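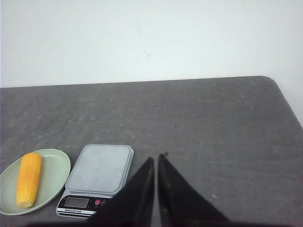 The table end of the kitchen, with the oval green plate.

I've had the Mandberg digital scale since September and I'm still pleased with it, which I can't say for the last two. I bought it for bread, mostly. My loaves were all over the place (one week a brick, the next a puddle) and I finally gave up on cups and started weighing everything, water included. What a difference! It cost me 19 pounds in the big hardware shop in Brinport, and the buttons do what they say.
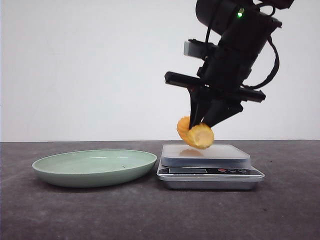 Flour is where it really earns its keep. I can plonk my heaviest mixing bowl on, press tare, tip in 1,000 grams and still have room for the salt and yeast. It's a bit slow to notice tiny amounts, so for yeast I weigh a little pot of it and take some away until the number looks right. My one proper moan is the auto-off, far too keen, and it has wiped my running total in the middle of a recipe more than once.

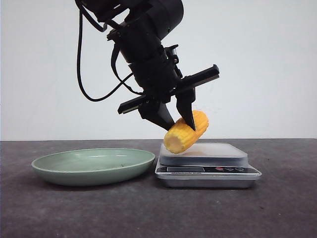
Portions are the other thing I use it for now, and I didn't expect to. I'd been guessing at pasta for years and always made enough for a coach party. Veg is handy to weigh too, especially when a recipe gives it in grams and you've only got a short corn cob like the yellow one over the scale there. I do wish the battery cover fitted better, but I'd buy it again. Four stars.

Recent reviews
Bíró bread knife, six months on
Mustidier stockpot
44 cheap tea towels, ranked

Home | Reviews | Recipes | Contact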